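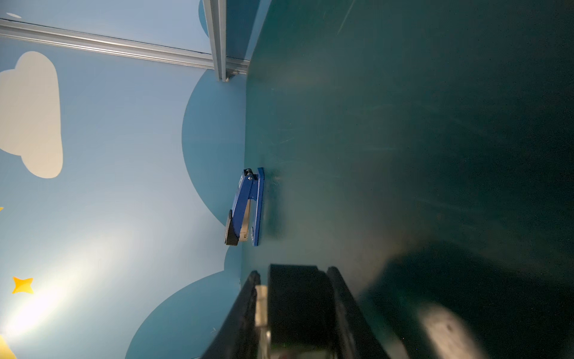

Malou Vídalín asked at our last open evening why anyone would start with a stapler, when every other arm project begins by stacking blocks. Fair point, and it's the one we've argued over most since June! Blocks don't have hinges. A stapler has a stiff one and a sprung one, and it slides away the moment you push it wrong, so it teaches us far more per hour at the bench.

Progress report to the Danau small grants fund
Werancombe shared workshop, 31 October 2020

The frame is up and square at last. Tanko recut 2 of the rails after our first go came out short (my measuring, sorry), and the whole thing is now stiff enough that the arm can stop hard without the table shivering. The wrist camera is mounted and the new finger plates are on.

Software has been slower. We moved everything over to Plodix over the summer and lost three weeks to cable faults that looked exactly like software faults. Ivar found them in the end with a cheap meter and a lot of patience. Since then it has been a joy, and we're now working on the bit we promised you: opening a stapler for refilling, with the top arm held up and the staples in reach. 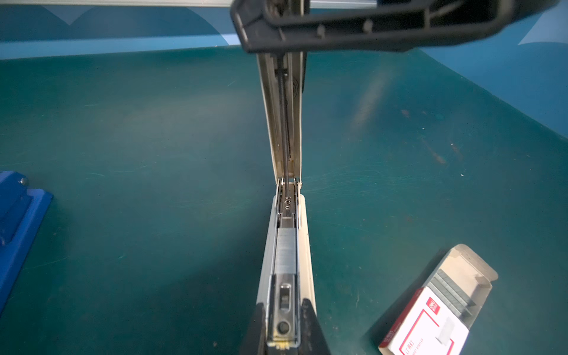
Will the remaining money last until the end of the project? It will, provided the Rüegg motor we ordered as a spare stays in its box.

Next up is lining a fresh strip up with the channel, which is fiddly even by hand. We'd also like to run 12 full refills in a row before we invite you round. Torunn is keeping the log and will send it with the receipts.

Beatriz Fonseca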